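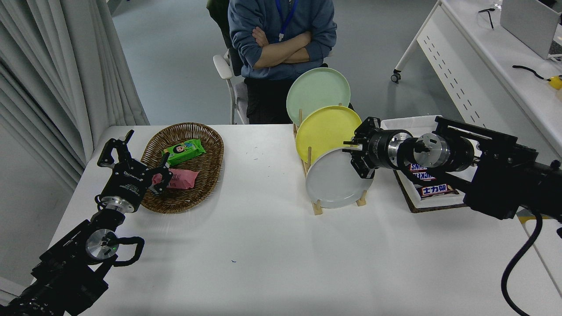 Zahira Mandagi told us that she would have liked the arms to go slower near the plates and faster everywhere else, and that remark, made before she had even put her coat down, shaped a good part of what we write in this section. Hers was the first comment card of the open day held at Wurkorcombe on 5 December 2021, and many of the later ones say much the same in other words.

Figure 3. Table used in the open day demonstration, with two arms, a basket of snacks, a dish rack and a tray of candy bars.

4.2 What visitors made of the demonstration

We had spent most of November deciding what to show. Our lab trials use gray test blocks, which suit us very well and bore everybody else, so for the open day we turned to things people have at home. The table in Figure 3 brings together plates standing in a wooden rack, wrapped snacks in a wicker basket and candy bars in a tray. A plate is stiff and has a thin rim to take hold of, while a wrapper gives and crinkles under the fingers, and we wanted visitors to see both kinds of handling without having to walk from one table to another.

Each showing lasted 20 minutes, including time for questions, and there were always more questions than time (we were glad of it, though our schedule was not). The building welcomed 881 visitors over the day, and about 300 of them filled in one of our cards. The cards had two lines only: what did you expect the arms to do, and what would you change? We had thought of adding a rating scale, but Bayu Saragih argued for leaving people room to write, and we are grateful to him, as some of them filled the back as well.

Speed was the subject raised most often. Several people found the approach to the rack too quick for comfort, even when they said they trusted the grip itself. The planner, Tusura, treats the last part of every reach the same way whatever the object is, so these visitors had noticed something real about our software that we had stopped noticing ourselves. A smaller group wrote about the two arms together and asked how one knows where the other is. They do share a single plan, but we had nothing on display to show it, and a simple screen beside the table would have helped a great deal.

Children, we should add, mostly wanted to know whether the robot could open the snacks. It cannot yet. We have passed the request on to Mishra, the sister project on soft packaging, where it was received very kindly.

The cards were typed up the following week and sorted by two of the authors working separately, as described in Section 4.3.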